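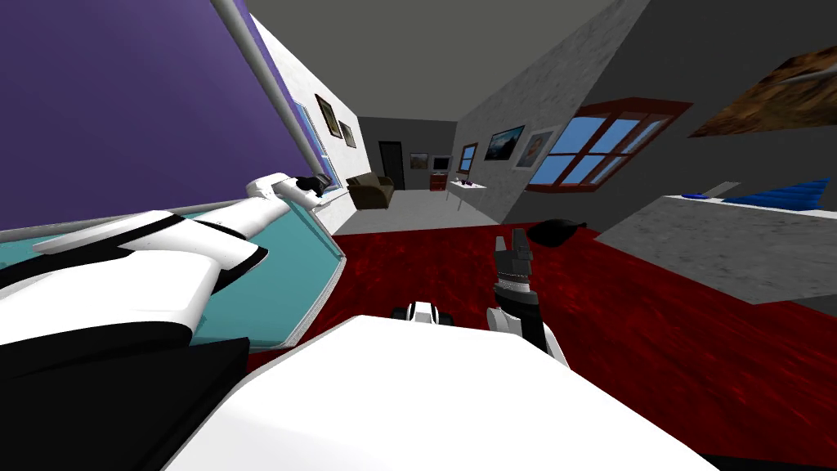
Week 3 is all about where the director puts the camera, and I can't wait for you to see Stostell on a proper screen! It's a small film with one kitchen, one long night and hardly any music, and it still had me gripping the seat. Watch how often Kallio (the production company, if you want to look up their other work) lets the room lean. A level shot tells us we're safe. Tilt the same room, so that a teal tabletop slopes away towards a white wall and everything in it seems turned anticlockwise, and we start to feel uneasy before a word is spoken. That's a canted angle, and you'll be sick of the term by November.

**Before the seminar**

- Watch *Stostell* right through, with your phone off.
- Read the chapter on framing in the course reader, up to page 248.
- Pick 2 shots, one level and one canted, and note what happens in the story just before each.

**Things to listen for**

The sound is gorgeous. In the stairs sequence the fridge hum drops out — try it with headphones — and the cut comes a beat later than you expect. Compare it with the opening of *Tarkance*, where picture and sound always change together.

**Essay**

Up to 3,000 words on one scene from either film. Plot summary doesn't earn marks, so spend your words on shots and cuts. If your plan comes back marked "Redo", don't panic! Come and talk it over and we'll find you a better scene.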